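Asunto: Re: [socios-distribución] Edición en vinilo de «Reranska»: plazos y reparto de ejemplares
De: Dayana Jaramillo
Para: lista de sellos y distribuidores asociados

Estimados socios:

En respuesta a la consulta remitida el lunes por Jaqueline Cortés, que se reproduce a continuación, la coordinación de catálogo de Gandico comunica las condiciones definitivas de la edición en vinilo de «Reranska», segundo álbum del grupo Medrano.

El lunes, Jaqueline Cortés escribió:
> Estimada Dayana:
> Desde Vukemance necesitamos confirmar el número de ejemplares que
> se asignará a cada distribuidor, así como el tratamiento previsto para
> las reservas ya abonadas. Varias tiendas nos preguntan además si la
> edición incluirá código de descarga y si el orden de los temas será
> el mismo que en la versión digital.
> Agradecería respuesta antes del cierre de pedidos.
> Un cordial saludo,
> Jaqueline Cortés

La tirada total queda fijada en 1252 ejemplares, en formato de doce pulgadas y funda sencilla con encarte. De ellos, 990 se destinan a la distribución en tiendas y el resto a la venta directa del sello y a las obligaciones contractuales con el grupo. No está prevista una segunda prensada durante la presente campaña. 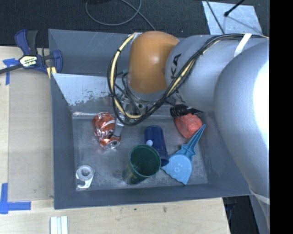 La asignación por distribuidor se calculará conforme a las reservas registradas en el formulario común, por orden de entrada. Los pedidos recibidos por correo electrónico deberán trasladarse a dicho formulario para ser tenidos en cuenta. En cuanto a las devoluciones, se ruega no enviar discos sueltos en cubetas grises de paredes altas como la de la fotografía, con el fondo rayado y gastado: se admitirán únicamente los ejemplares remitidos en caja de cartón, en posición vertical y con funda exterior. Las reservas ya abonadas conservan su precio y no requieren trámite adicional.

Respecto al contenido, el álbum digital consta de 11 temas y el vinilo reúne nueve. Las dos piezas instrumentales que cierran la versión digital no figuran en el disco por razones de duración, pero se entregarán mediante el código de descarga incluido en el encarte. La secuencia de la cara A coincide con la digital. En la cara B se ha adelantado el tema que da título al álbum, a petición del grupo. Las fichas de producto que indiquen otro orden deben corregirse antes de su publicación.

La puesta a la venta tendrá lugar en noviembre. Hasta esa fecha, las tiendas podrán anunciar el título y utilizar la portada facilitada en el dossier de prensa, pero no difundir fragmentos de audio distintos del sencillo de adelanto.

Las incidencias de facturación deberán dirigirse a la administración de Gandico, con indicación del número de pedido en el asunto.

Atentamente,

Dayana Jaramillo
Coordinación de catálogo
Gandico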